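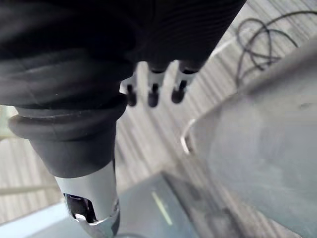 Print this page | E-mail this article

The women of Sullilell still carry their water past the old wall every morning. For a long time they did not know that archaeologists call it the north gate of a trading town. Mebrat Lemma grew up in the village and came back in August to open a small site school, with money from the Valente fund.

The lessons last four weeks. There are 30 pupils, mostly farmers and their older children, and they learn how to clean a stone, how to draw a wall and when to leave a thing in the ground.

"My uncle took blocks from this gate for his house," says Lemma. "He was not a bad man. He needed a house."

Two of the pupils now have paid work as guards at Jatance, on the other side of the valley. The next course will be held in Grodero, if the road is repaired before the rains.

Last updated: 8/11/25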